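From: Halyna Dmytriv
To: Nustham phone & radio restorers list
Date: 19 March 2018
Subject: Re: [nustham] curly cords, what length are people using

Sorry for slow answer, on lunch. Short version: don't buy new until you've tried re-coiling the old one. Two pics, the black coily ones are on the floor in the second.

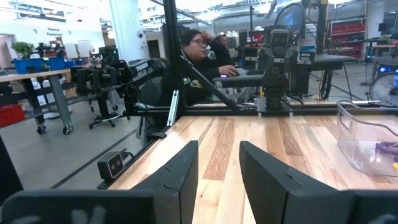
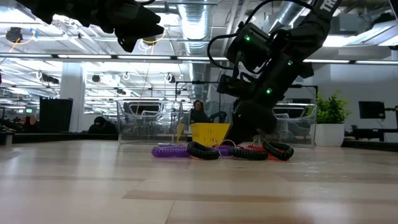

Photos: Radymyr Horobets. OK to reuse on list, ask first for elsewhere.

Radymyr and Valentyna wrote earlier:

> On the Lerkia desk sets we keep getting cords that have gone
> slack in the middle. Handset ends fine, plugs fine, but the
> middle hangs like a wet sock. Has anyone found a seller with
> the right short tail? The Kushnir ones are too stiff and the
> tail is too long for the strain relief. Also is it worth
> doing 50 at a time or is that asking for trouble.
>
> V. Shevchuk / R. Horobets

Right. Slack middle is nearly always heat or somebody winding it backwards for years. Wipe it down first, dish soap, let it dry overnight. Then wind it tight on a dowel, same direction as the factory coil, and clamp both ends. I use clothes pins. Low heat, hair dryer is fine, keep it moving. Do NOT use the oven, I know Harpreet says oven, Harpreet has also melted a cord onto a cookie sheet. Leave it on the dowel till next day, then take it off and reverse the coil by hand, one turn at a time. Tedious. Puts the spring back though.

Doesn't work on the old cloth covered ones. Those you leave alone or send out.

On tails: measure from the last full turn to the crimp, not to the plug. I got this wrong for a whole August and had a box of 44 that fit nothing. Still have most of them if anyone wants them for parts, postage only.

Fifty at once, no. Do six. You'll run out of dowels and patience, and the first ones relax if you leave them lying in a heap while you do the rest. Hang them straight off.

Tretance still lists replacements, part 298 is the short tail and 2494 is the long. Catalog has the two drawings swapped so go by the number. Etelka ordered last month and got the right ones, she can tell you what shipping came to.

Stiffness on the Kushnir cords does ease up some with use but I wouldnt put one on a light handset, it'll drag the base accross the desk.

Will bring my dowels to the next swap, remind me. Somebody still has my good crimper.

Halyna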